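## Washing a fitted sheet so it dries flat

Strip the bed and shake the sheet out over the floor. Check the corners for socks and crumbs. Close any zippers in the load – they snag cotton.

Set the washer to warm, medium spin. On the Brunlow 690 that is program four. Add half a cap of detergent and leave out the softener. 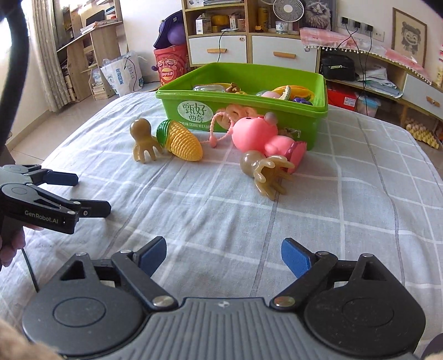 Can I wash the sheet with towels? Keep them apart, as towels shed lint and take much longer to dry.

Take the sheet out as soon as the cycle ends. Pull each corner square and hang it by the long side, with the elastic facing down. Turn it once when the top edge feels dry, then put it straight back on the bed.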